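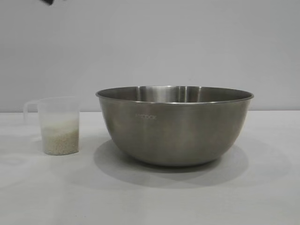
Open day at the Ostance rice kitchen

Fri 5 October

14 shares | 3 comments

We got to Ostance at 9 and joined the second group. The tour starts in the store, where Peeters keeps the dry goods on pallets – the guide said 4,000 bags go through in a year. Bring a sweater, the store is cold.

After that comes the test kitchen. The small batches are measured by hand, with uncooked white rice in a little plastic measuring cup and a big stainless steel mixing bowl next to it. The bowl has a brushed finish. I asked about washing, and the answer was three changes of water for the Hisitz recipe and one for everything else.

Lunch was rice with pickles, 300 grams a plate, and plenty for me. The shop takes cards only. Parking is on the Susum side, and the bus is number 19. They open again in May.

Share this | Comments (3)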